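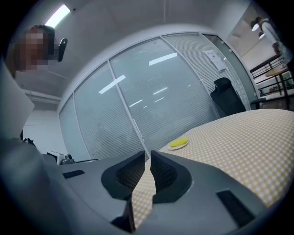 So we won! Well, mostly. After 16 months of talks, two ballots and more cold mornings outside the Flustthorpe depot than I care to remember, the bus drivers at Dasell have a signed agreement, and I'm still grinning as I type this.

If you don't live round our way, Dasell runs the buses between Odbridge and Flustthorpe and has done for as long as I've had a bus pass. The row started over split shifts. You'd drive the early school run, get sent home unpaid, then come back at teatime for the evening rush, and the whole lot counted as an 8 hour day even though you'd been up since half past four. Try picking your kids up on that!

The first ballot went well but turnout was just short of what the law asks for, and that was a horrible evening. The second one sailed through (54 branches across the region sent messages of support, and somebody read every single one out in the Orozco Rooms, which took ages and was completely brilliant). Two weeks later the company came back to the table with a proper offer.

What's in it: paid time for the gap between shifts, rotas put up a month ahead, and a toilet at the Odbridge turnaround that drivers can use without asking the petrol station for a key. I know that last one sounds small. Go and ask a driver whether it's small.

What isn't in it is sick pay from day one, and I'm cross about that. New starters still have to wait, and they're the ones who can least afford to. It's down for talks again in October and I'd love to see a full room for it.

If you're on the 7.15 tomorrow, say well done to whoever's driving. And if you work for Dasell and haven't joined yet, the forms are in the canteen, next to the kettle.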